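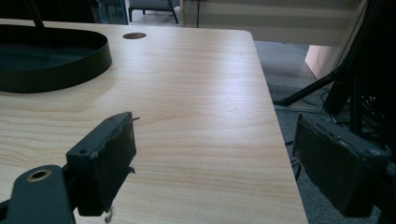

3 Die freie Arbeitsfläche: was die Ratgeber versprechen

Skript zur Übung »Arbeitsplatz und Ordnung«, Teil 3. Bitte zur Sitzung am Freitag, 21. Dezember, gelesen mitbringen.

3.1 Ausgangspunkt

Ein heller Schreibtisch mit Holzmaserung, eine runde Kabeldurchführung nahe der Hinterkante, links eine flache schwarze Schale. So etwa sieht der Arbeitsplatz aus, den die einschlägige Literatur empfiehlt. Die Behauptung dazu lautet meist, auf einer freien Platte denke man klarer. Belege dafür werden selten genannt, und wo sie genannt werden, lohnt das Nachlesen.

3.2 Die Schale

In der Ordnungsberatung heißt sie »Sammelpunkt«. Gemeint ist ein Gefäß mit niedrigem Rand, in dem Kleinteile landen sollen. Der Jullar-Leitfaden verspricht, damit sei das Problem der Schlüssel, Münzen und Büroklammern erledigt. Das kann man bezweifeln. Eine Schale bündelt Dinge, sortiert sie aber nicht. Wer im August alles hineinlegt, sucht im Dezember darin. Dunkle Gefäße haben den zusätzlichen Nachteil, dass dunkle Kleinteile kaum auffallen.

Der Rat, die Schale täglich zu leeren, verlegt die Arbeit nur auf den Abend. Wohin mit dem Inhalt? Dazu schweigt der Leitfaden.

3.3 Die Kabeldurchführung

Sinnvoll, sofern sie dort sitzt, wo die Geräte stehen. Oft wird der Tisch nach dem Fenster ausgerichtet und das Loch liegt dann falsch. Die Zisine-Broschüre nennt die Durchführung »das Ende des Kabelsalats«. Der Salat liegt danach eben unter dem Tisch. Prüfen Sie vor dem Kauf, ob Ihre Stecker überhaupt hindurchpassen.

3.4 Helle Oberflächen

Helles Holz gilt als freundlich. Je nach Lichteinfall spiegelt die Platte allerdings, und ein heller Streifen quer über die Arbeitsfläche stört beim Lesen mehr als ein Stapel Papier am Rand. In den Checklisten kommt Blendung nicht vor.

3.5 Zur Erhebung von Nirus

Gern zitiert: 552 Befragte, davon eine Mehrheit »zufriedener« nach dem Aufräumen. Gefragt wurde direkt danach. Eine Vergleichsgruppe fehlt, eine zweite Befragung ebenfalls. Bitte nicht als Beleg in der Hausarbeit verwenden.

Aufgaben

1. Notieren Sie an 2 Arbeitstagen, was auf Ihrem Tisch liegen bleibt und was Sie davon benutzt haben.
2. Lesen Sie Agbenyega, Kapitel 13, und markieren Sie jede Aussage ohne Quelle.
3. Schriftliche Stellungnahme, höchstens 3000 Zeichen, Abgabe in der Sitzung auf Papier.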